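The glove that isn't a robot
Sindotix says people with hand-held grippers can teach machines to handle cloth. The numbers are good. What they measure is less clear.

By Paula Lungu

The claim arrived in February, as these claims do, in a short paper with a long appendix. Sindotix, a small company in Murnness, had trained a two-armed robot to fold a tea towel without the robot ever having seen one. All the teaching had been done by people. They held a gripper in each hand, folded towels for a few weeks, and a camera on the tool recorded what the jaws were doing. The recordings went into a model, the model went into the robot, and the robot folded nearly 400 towels.

I have been writing about robots and laundry long enough to be wary. Cloth is where demonstrations go to look clever. Pick the right towel, lay it flat, light it well, and almost any system will give you a pleasing half-minute of video. Give the same system a shirt that has been sat on and it will paw at the collar until someone switches it off.

So the question I took to Murnness was a dull one. Who chose the towels?

"We did," said Dorin Ilie, who runs the collection side of the project, which is called Onu. "Who else would?"

It is a fair answer and also the problem. The appeal of the hand-held method is easy to see. Steering a real robot arm through a task is slow and tiring, and each arm costs a good deal of money. A gripper you can hold costs far less, and anyone can learn it in a morning. You can take it to a kitchen, a shop or a bus. The paper leans hard on this idea of data gathered "wherever people are".
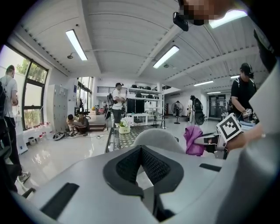 Reading time: 4 minutes

Most of the Onu data, when I asked for a breakdown, came from one building. There are good reasons for working that way, Ilie told me, and he is right that it makes faults easier to catch. But a model that learns one set of floors and one kind of ceiling light may be learning those as well as the towel, and the paper does very little to rule that out.

It does try. Sindotix ran a second test in Okville, in a rented flat, with 30 items the model had not met before. The success rate fell. The abstract calls the drop "modest", a word I would have spent more carefully. In the main test the robot finished nine folds in every ten. In Okville it was closer to six, and a fold counted as finished if the corners ended up within a hand's width of each other. My grandmother would have sent it back.

Then there is the matter of the hands. People who use these grippers get better at them, and they get better in odd ways. They slow down. They learn to keep the cloth where the camera can see it, and stop making the quick little flick that most of us use to shake out a sleeve, as the jaws tend to lose it. By the second week the collectors are no longer folding like people. They are folding like people who have been told what a robot can manage.

Ilie doesn't see this as a fault. "We want the motion the robot can copy," he said. "If you flick, it can't flick, so what have you taught it?"

Perhaps nothing. But the case for the method rests on capturing ordinary human skill, and it is worth saying that a fair amount of that skill is trained out of the collectors before the useful recordings begin. The paper mentions, in the appendix, that the first 200 recordings from each new collector were thrown away. I would have put that on page one.

None of this makes the work bad. I watched the robot for most of an afternoon and it did something I had not seen before: it picked up a towel by the middle, let it hang, found an edge and started again. It wasn't pretty. It was recovery, though, and older systems mostly freeze at that point. Whether it learnt this from the collectors or stumbled into it, Ilie could not say, and I liked him more for not guessing.

What I would like next is simple enough. Let somebody outside Sindotix choose the cloth, the room and the day. Publish the failures at full length. Compare the model with one trained on half the data, to see if all those hours of careful folding were needed. Ilie says the Okville test will be repeated in three more flats, with the items bought by a person who has not read the paper. He has promised me the list afterwards, stains included.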